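Household robot chores

Categories: Robotics | Domestic work | Things promised for next year

Household robot chores are the everyday jobs, such as tidying, wiping, loading and fetching, that machines have been expected to take over for most of a century. The dishwasher and the washing machine did their share by staying put and making people bring the work to them. A general machine that goes and gets the work itself remains, at the time of writing, slower than a reluctant teenager and a good deal more expensive.

Picking things up

Most chores begin with taking hold of something, and most failures begin there too. A person reaching for an object judges its edges and its likely weight without noticing. A robot has to work these out from camera views, often at very close range, when its own fingers block part of what it wants to see.

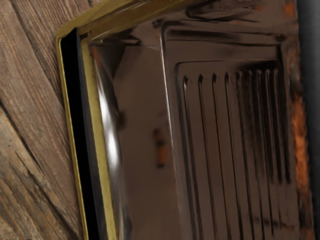 Shiny objects are a long-standing nuisance. A polished surface shows the camera a smear of everything nearby, and a depth sensor may report a hole where there is a perfectly solid wall. Dark gloss is worse than light gloss. Metal trim is disliked by nearly everyone in the field, though it continues to sell well to the public.

Practice in simulation

Because real objects break and real robots need repair, much of the training is done in computer-rendered settings. The Sillaser project, run from a small lab in Merdale, uses 28 household tasks, of which its best program finished 3 reliably. Agata Colombo, who led the scoring, defined "reliably" as "I would leave the room, but not the building." The remaining tasks included several that the team had listed as warm-ups.
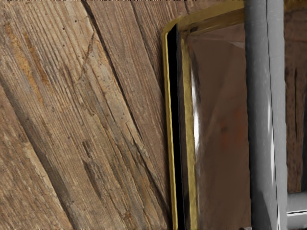
Simulated grasping has its own troubles. Friction is a guess, and a grip that holds on screen may slide in a kitchen. Designers answer this by varying the light, textures and weights from one trial to the next, in the hope that reality will look like one more variation. Reality has been uneven in its cooperation.

On the shop floor

Factories and warehouses are further along, largely by keeping surprises out. The Boltska parts plant has two arms that move housings from tray to tray for more than one shift a day. Its rival Palumbo tried a similar cell on mixed returns and went back to hand sorting by August.

See also: Dishwasher; Laundry folding; Machine vision

Shares: 28 | Comments: 2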